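Section 3. Recording grasp examples

Before you begin, charge the Steltolik gripper and wipe its lens. The learner copies whatever it is shown, thumbprints included.

3.1 Choose an ordinary surface with ordinary things on it. Leave the tidying for another day. A bare table teaches the policy to work in houses that don't exist.

3.2 Start a new session in Istia and enter the task name. Please don't call it "test". Lirnbridge already has a folder of those, and it has its own backup disk.

3.3 Hold the gripper still for 3 seconds with the jaws open, then approach the item at the speed you'd like a machine to move near your own crockery.

3.4 Close the jaws until the pads grip, and stop squeezing. Snack packets are good practice: crinkled, shiny and easy to crush.

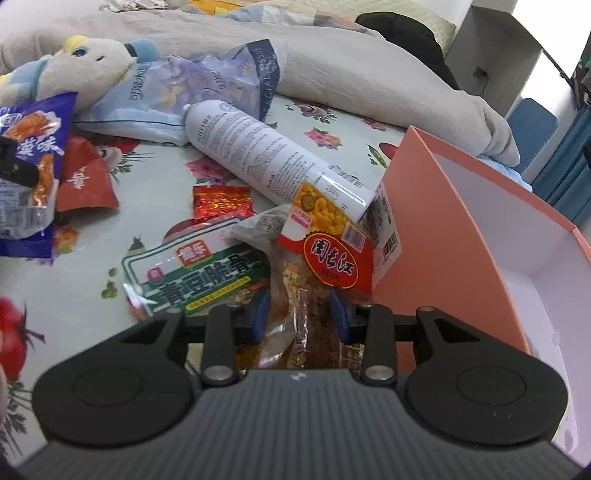 Ragnarsson's advice on this step is to keep the fumbles, provided you recover within the same recording, as a learner that has only seen clean grasps has no idea what to do after a bad one. Mark these "recovered" in Istia. Fumbles that end on the floor go under "dropped", which is a separate list and, in most homes, a longer one.

3.5 Put the item down, open the jaws fully and press Stop. Recordings over 60 seconds are split automatically, usually at the interesting bit.

3.6 Repeat until you have 100 recordings. Change the item or its position every time — the same packet in the same spot counts as one very dull example.

Note: Rest your hand after every 30 recordings. Tired wrists wobble, and the wobble is learned faithfully.

Caution: Do not grip aerosol cans by the nozzle. Do not use glass, open drinks or pets.

3.7 Upload before switching off. Unsent recordings are kept until the battery runs flat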